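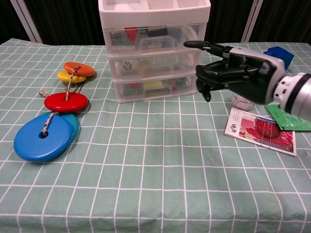
Progress report to the Rakholm Fund
Pisora Story Project, second report
April 27, 2020

Dear friends at Rakholm,

Thank you again for your patience with this report, and for the very kind note you sent with the last payment. I read it out to everyone and it cheered us up no end!

You will remember that the grant was for a new children's edition of the Purba tales, retold for readers of seven and up, with copies going free to schools and libraries. When I wrote in October we had a rough first draft and a great many arguments about the ending of the river story. The arguments are over (I lost) and the full text is now with Gosis, our printers, who have been a pleasure to deal with.

The book has 7 tales in it. We had hoped for more, but two of the longer ones simply wouldn't sit still at the length we wanted, and I would sooner keep them back for another volume than squash them. The drawings are finished for all but the last tale, and the artist has promised those shortly.

On numbers, we are still planning to print 3,000 copies. Of these, 600 are set aside for the school libraries on the list you approved, and the rest will go to public libraries and reading groups as they ask for them. Spending is within the budget, apart from postage, which has gone up more than I allowed for. I have moved a little across from the travel line to cover it, as we are hardly going anywhere at the moment.

The launch reading has had to be put off, of course. In its place we have started reading the tales aloud over the telephone to families who sign up - a small thing, but the children ask wonderful questions, and one of them has already changed a line in the fox story.

Still to do: the last drawings, a final proofread, and the notes for teachers, where I am behind and will need to catch up in the coming weeks. I'll send you the proofs as soon as Gosis has them ready.

With warm thanks from all of us,

Jad Zein
Pisora Story Project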